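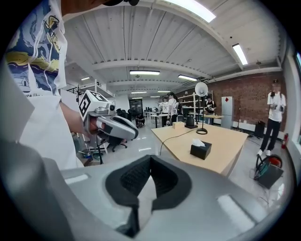

Too quiet for the first two episodes and too loud after that, one viewer wrote under the trailer for Rullora, and the complaint is partly a technical one. The series was mixed for theaters before Ultavex bought it, and the streaming version keeps the wide dynamic range of the original. Dialogue sits low. The harbor explosion in episode three does not.

Rullora runs eight episodes. The first four follow an insurance adjuster through the port town of Kavelel, where a ferry has sunk with 38 people aboard. The last four cover the inquiry. The production company, Chaudhry, shot both halves on the same stages, with the ferry deck rebuilt as a hearing room. The ceiling height gives it away in episode six.

The script had 2,890 numbered shots, a high count for a drama of this length. Most of them are short. Average shot length drops sharply in the inquiry episodes, where the cutting follows the questions and often leaves the witness before the answer is finished. Viewers who want a clear verdict will have to wait for the finale, and even there it is read out over a closed door.

Subtitles need work. Two speakers often share one line with no dash between them, and signs in the port office are left untranslated. Ultavex has listed a corrected file for December. A stereo mix with a narrower range is due with it.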